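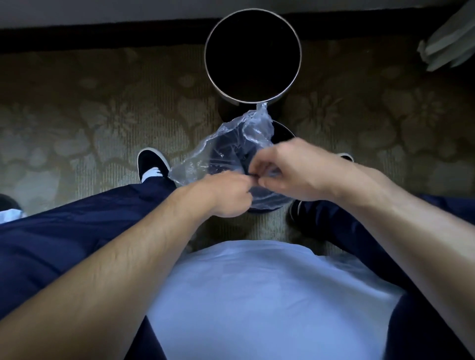
Levelling diary, Poulain feeder, September

Up at 5.40. Low cloud, no wind, good light for reading the staff. Two-peg test before breakfast on the hardstanding behind the guest house. Collimation error within the maker's limit, no adjustment made. Battery full, spare half full, spare put on charge.

Started from the bolt at the Brastano sluice. The bolt is sound but the paint round it has gone, and it took some scraping at the moss to find it. The aim was to carry the height up the towpath to the Poulain weir and back to the same bolt by the field track, closing the loop in one day. Total length by wheel was 3,114 metres, a little more than the map suggests. The track has a dog-leg round the pump house which the old sheet does not show.

Sight lengths were kept short and the backsight and foresight paced to match. This was easy on the towpath. On the field track it was harder, as there is a steep bit beyond the second gate where the staff goes out of view almost at once, so I put in extra change points on the ground plate. The plate sank slightly in one place where the cattle have been drinking. I lifted the plate, moved it to the verge and took both readings for that set-up again. The earlier pair is struck through in the book and should not be used.
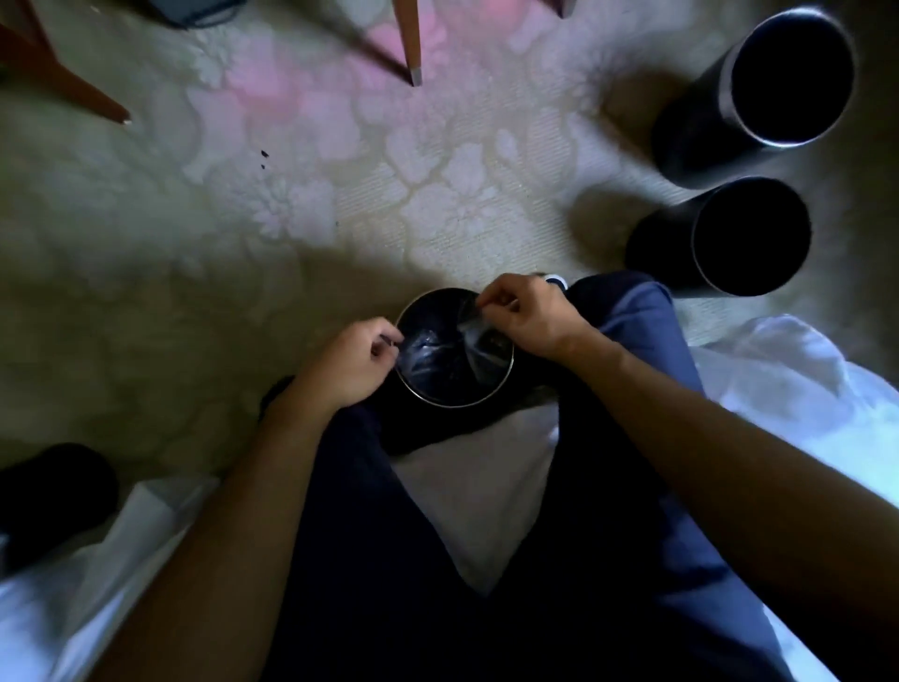 The weir crest was read at the left bank, the middle and the right bank. The middle is the lowest, as last year. There is a gap in the capping on the right where a stone has shifted downstream, and water was going through it as well as over the top. Any flow worked out from the crest level alone will come out low until that is repaired. I have marked it on the sketch and measured the gap with the tape.

Gauge board next. The zero on the board stands 210 mm below the middle of the crest. Last year's sheet has it higher. I read it twice from separate set-ups and got the same value each time, so either the board has slipped on its post or it was put back in a different place after the winter. The screws are newer than the board. I will ask at the Brellia office whether anyone has a note of the work.

Ate at the weir. Rain for a short while, instrument under its cover, staff wiped down before going on.
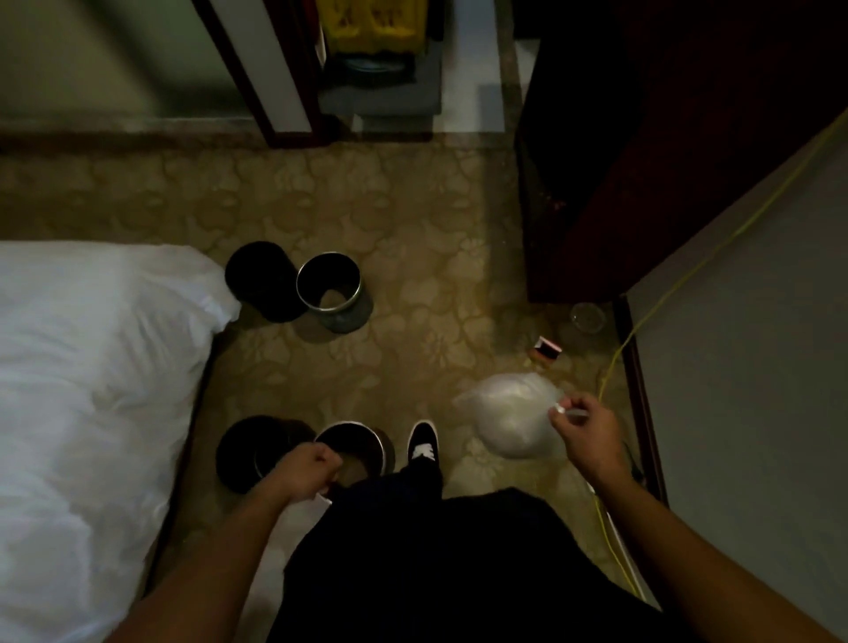
Return leg by the field track. In all there are 11 permanent marks on the loop, and I found every one except the nail in the pump house step, where the step itself has been replaced. A new nail has gone into the wall footing on the north side and been levelled in. It needs a number.

Closed on the sluice bolt late in the afternoon. Misclosure 2 mm. The limit I work to for a loop of this length is just under 9 mm, so the run is accepted. The error was spread by distance, which in practice changes very little.

Evening: entered the book into Plotuline and checked the sums by hand. Sum of backsights less sum of foresights agrees with the rise and fall columns. One typing error found on the return leg, two digits swapped, now put right. Boots drying by the door.

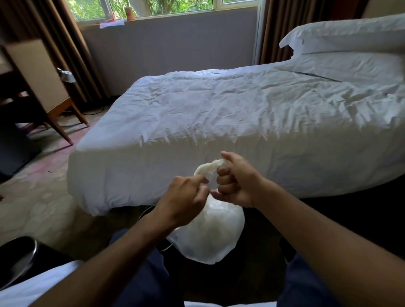

Page last changed: September, 21.50

Still to do. Number for the new nail. Photocopy of last year's sheet for the gauge board. Ring Brellia about the screws. If the river stays low tomorrow I will read the lower board as well, which means wading, and the long staff will have to come out of the van. The tripod has a loose shoe on one leg and wants tightening before then.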